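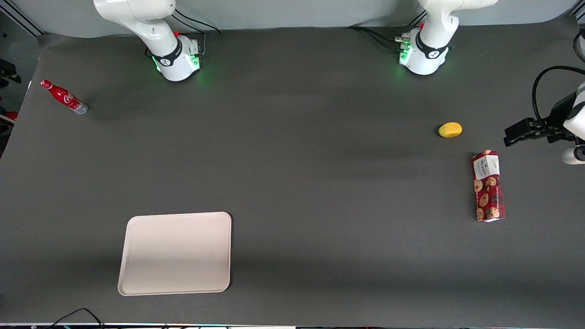

Charcoal-gray top, pale gray wall. Red Coca-Cola glass bottle on its side at left.

Pellham tables: dark tops gallery

Stullgate workroom page. Last edited Sun 4 March

This page covers the dark finish on the Pellham table, catalog number 1021, as fitted at Stullgate. It is meant for people choosing a top color for a shared workroom and for people who already have one and need the care notes. The light finishes have their own page. Prices are not listed.

Color

The dark top is sold by Dönmez under the color name Nutia. It is a gray, a few steps short of black. Next to a black cable or a black plastic part the difference is easy to see. Under warm lamps it shifts slightly toward brown. Compare samples under the lighting of the room where the table will stand, and lay them flat. A sample held upright picks up light from the ceiling at a different angle and looks paler than the installed top.

The Dönmez sample book has over 100 colors. The three grays on the page after Nutia are close enough to be confused with it, so order by name and keep the label from the carton. Touch-up pens are matched to the name on the label.

Wall

A pale gray wall behind a dark top gives a clear back edge. White walls were tried in the second room and gave more contrast than was wanted; the eye goes to the wall first. Mid-gray walls lose the edge altogether in the late afternoon. Use matte wall paint. Satin paint reflects the ceiling lights and shows roller marks at the height where people sit.

Paint the wall before the table goes in. The gap at the back is too narrow for a roller and barely wide enough for a brush.

Objects on a dark surface

Strong colors read well. Red is the easiest of all to find at a glance, even from the door. White items are just as easy to find but can look overexposed in photographs if the exposure has been set for the tabletop. Set it for the object and let the top go darker.

Dark items are the difficulty. Black pens, black adapters and black tape disappear. At Stullgate, small black tools have a strip of yellow tape around the handle. The strip needs replacing when the edges start to lift.

Clear glass shows mainly by its highlights. Move the lamp a little to one side if the outline is lost. Printed or colored glass needs no special treatment.

Bottles

A round bottle laid on its side will roll if the top is out of level. Check with a spirit level along both directions and adjust the feet before putting glass down. If the table is shared, expect it to be bumped. A diagonal placement well in from the front leaves more distance to the edge than one parallel to it, depending on the length of the bottle.

Standing bottles leave rings. On the dark finish a dried ring of soft drink is pale and slightly raised, and can be felt with a fingertip before it can be seen. Warm water on a folded cloth, left in place for a minute, loosens it. Do not scrape.

Cables

Run cables along the back of the table and down behind it. The back edge has no cutout in the 1021 version. A cutout can be ordered, but it fixes the position of everything that plugs in, and the room layout at Stullgate has changed twice. Black cable is less noticeable against the top than gray or white cable and more noticeable against the wall. Where a cable crosses from one to the other, bring it down close to the tabletop first.

Leave slack at the connector end. Tie the surplus below the table and keep the tie off the connector.

Light

Small indicator lights cast a tint on the surface close to them. Green is the most visible on the Nutia finish; blue is weaker and orange hardly registers. This matters only for color photography. With the ceiling lights at full level, the tint stays near its source.

Overhead light should come from at least two fittings. One fitting directly above gives a bright patch in the middle of the top and leaves the corners dull. If only one is available, offset it toward the front.

Dimensions and setting

Height to the top surface: 748 mm with the feet fully in.
Feet: threaded, adjusted by hand from outside.
Coats: 2, factory applied.
Edge: same color as the top.

Recheck the level a week after delivery, once the floor covering has settled under the feet. In the Stullgate room the front left foot needed a half turn more. Measure the height at all four corners and write the readings on the underside in pencil, with the room number. Anyone moving the table later can then put it back the way it was.

Care

Dust shows. Wipe daily with a dry microfiber cloth, in straight passes from the back edge to the front. Circular wiping leaves faint arcs that can be seen from a low angle.

For fingerprints, use a damp cloth followed by a dry one. Glass cleaner is acceptable in small amounts if sprayed on the cloth. Do not use cream cleaners, melamine sponges or anything containing wax. Wax builds up unevenly and cannot be evened out without stripping the whole top.

Light scratches appear gray-white. Try a dry cloth first, as many turn out to be material left by the other object. Real scratches can be filled with the touch-up pen. Apply it thinly, wait for it to dry, and look at it again in daylight before adding more.

Adhesive tape should come off within the day. Pull it back low and slow, along the surface. Residue comes away with a little vegetable oil, then soapy water.

Photographing the top

Switch off the flash. Place the camera above or to the side and keep it fixed if several layouts are to be compared. Clear the crumbs and lint first; both are more obvious in the photograph than they are in the room. For catalog use, save the full-size file and crop a copy.

Related pages
Pellham tables: light tops
Pellham tables: feet and leveling
Dönmez color names, grays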